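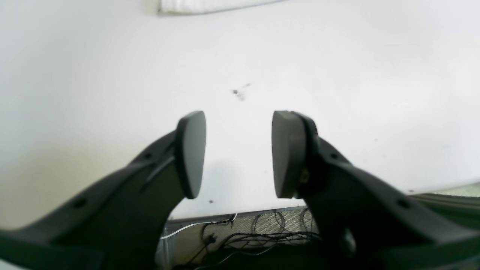
Gripper with its two fingers open, white background.

Lirkari Cultural Association, Plisholm
Minutes of the August meeting
Held in the upstairs room at Odov Hall, 7 pm

In the chair: Shahla Yazdani
Minutes: Kaan Coşkun
Also present: members as signed in the blue book, and several new faces who were very welcome indeed. Apologies were received from the Sunday language class teachers, who were all away.

1. Welcome

Shahla opened the meeting in both languages and asked the new people to say hello. One family has moved to Plisholm from the coast and found us through the tea afternoon at Tabrizi, and a couple of the younger ones came because they had heard the singing through the windows in June and wanted to know what it was. Lovely to have them. Everyone was reminded to speak up, as the fan in the upstairs room is noisy and we would sooner have the fan than not.

2. Minutes of the last meeting

Agreed, with one correction. The lentil soup at the summer picnic was made by the Friday cooks and not by the choir, as the minutes had it. The choir is sorry to lose the credit. Kaan to amend the copy in the folder.

3. Matters arising

The drum that was borrowed for the school visit has come home, and has been given a new strap while it was out. Thank you to whoever did that!

The noticeboard key has been found in the urn cupboard. A spare will be cut.

The letter to the library about a shelf for our books went off after the last meeting and we have had a very warm reply. They can offer us a shelf near the children's corner to begin with, and would like a list of titles before anything is brought over. Members with books to give should write down the title, the author and whether it is for adults or children, and hand the list to Shahla. Please do not leave boxes at the library desk.

4. The autumn gathering

Most of the evening went on this, and quite right too. The gathering will be on a Saturday, from two o'clock until the hall closes, and we have the main room, the kitchen and the garden. Shahla went through the plan so far.

Music. The choir will open with the harvest songs and has been working on a new one with a second voice part, which several people at the meeting had heard and could not praise enough. The fiddle players from across the river have agreed to come again. Last year they played on long after the chairs were stacked and there was dancing in the car park, and it was felt that this year the dancing should be planned for and the chairs moved back earlier.

Food. Tabrizi will send flatbreads and the big tea urns, and has offered to lend the long trays as well. The Friday cooks will do rice, two stews (one without meat) and the pickles. Everyone else is asked to bring something sweet. There was a long and cheerful discussion about whether shop-bought counts. It was agreed that it does.
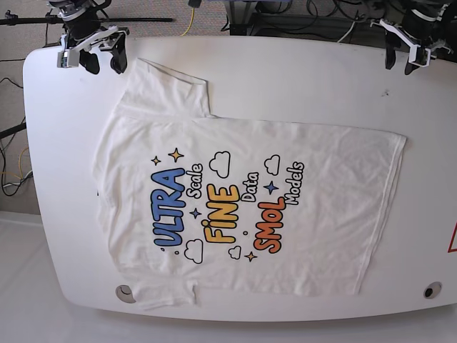

Labels for the food came up again. Last time several dishes went out with nothing to say what was in them, and one of our regular guests with a nut allergy had to go round asking. Cards and pens will be laid out on the kitchen windowsill, and a card must be filled in before a dish goes through to the main room. Names of dishes in both languages if possible. The older children have offered to do the lettering and will be given a practice afternoon, which they are already excited about.

Children's corner. Storytelling, paper lanterns and the shadow play. The shadow play needs a bed sheet that will not be wanted back for a while. It also needs someone with a good loud voice to be the bear.

Guests from outside. Kaan asked that we make more of inviting the neighbours this year. The people in the houses behind the hall have put up with our rehearsals very kindly, and many of them have never been inside. He offered to take invitations round by hand. This was taken up with real enthusiasm and the new family said they would go with him, as it would be a good way to meet their own street.

Agreed: the plan as above. Shahla to confirm the main room and the garden. Kaan to take the invitations round.

5. Money

The town's community fund has awarded us 900 pounds towards the gathering and the winter classes. There was applause. Shahla said how much work had gone into the application and thanked everyone who had written a few lines about what the association means to them. She read out some of them, including one from a member who had not spoken her grandmother's language since she was small and now leads a table at the conversation evening.

The fund asks us to keep receipts for everything and to send a short report in spring with a page on what people enjoyed. Anyone buying things for the gathering should ask first, keep the receipt and put it in the brown envelope the same week.

It was asked whether any of the award could go on new song books. The choir's copies are falling to bits and the tenors are sharing. Agreed in principle, once the hall hire has been paid.

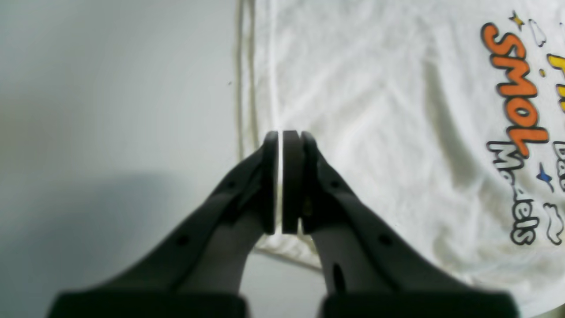
Can people who are not members come to the winter classes?
Anyone can come, and there is no need to join first. Members have first choice of places until the end of the sign-up week, and after that the list is open to all.

6. Winter classes

The language classes will carry on at both levels, with the beginners in the small room and the others in the library corner. There is enough interest to try a third class, for people who can speak but have never learnt to read and write. Plenty of hands went up for this one. Several people said they had wanted it for years and had been too shy to say so, and it made for one of the nicest moments of the evening.

The embroidery group will meet on the same evening as the conversation tables so that people can share lifts. They are hoping to finish the banner before the gathering. The border is done and the pomegranates are nearly done, and those who had seen it said it is the best thing the group has made. Red thread is running low. If you have any at home in a good deep red, please bring it along, even a short length.

Cooking. The Friday cooks would like to run some evenings where the younger members cook and the older ones sit down and give advice. This was approved at once by the older members.

Agreed: classes to go ahead as above. Sign-up sheet to go on the noticeboard once the spare key is cut.

7. The recordings

Kaan reported on the project to record our older members telling stories and singing. Three recordings have been made so far, and he played a short piece of the latest, a lullaby with a verse that none of the rest of us had ever heard. People were very moved. One member recognised the tune as something her father used to hum while shaving, and sang what she knew of it, and it fitted.

It was agreed that copies should always go to the person's family first, and that nothing should be put online unless the person has said they are happy with that. Kaan will write a simple form in both languages. He would also like help with typing up the words, especially from people who know the village dialects. A quiet room is needed for the next recordings, without a fan.

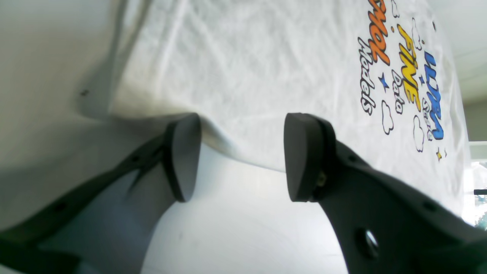
8. The hall kitchen

The left-hand oven is slow again and should be put on early. The hall has been told. We have been asked by the other groups to label our spices, as somebody put sumac in a coffee cake. They were very nice about it and apparently the cake was eaten.

Agreed: our shelf to be tidied before the gathering, and the jars marked.

9. Any other business

A card was passed round for the choir's accompanist, who is having her knee done. Please sign it if you missed it. It is in the folder at the front.

The walking group will go along the river if the weather holds. All ages, flat path, stout shoes. Bring a flask.

Someone asked whether the association could have a stall at the Plisholm winter fair. Everyone liked the idea and a good many suggestions were shouted out, with honey biscuits and small embroidered bookmarks the most popular. Shahla to find out what a stall costs and how big the tables are.

The lost property box now holds a child's green cardigan, a pair of reading glasses and the lid of a very good saucepan.

10. Next meeting

Upstairs room again, same time. Items for the agenda to Kaan by the week before, please, on paper or by message. Tea from half past six for those who want to come early and talk.

The meeting closed with the new harvest song, which the choir members present were persuaded to sing standing round the table.

Actions
Shahla: confirm main room and garden; collect book lists for the library; ask about the winter fair stall.
Kaan: correct last minutes; invitations to neighbours; recording consent form; spare noticeboard key.
Friday cooks: shelf and spice jars.
All: red thread, something sweet, a bed sheet, a bear.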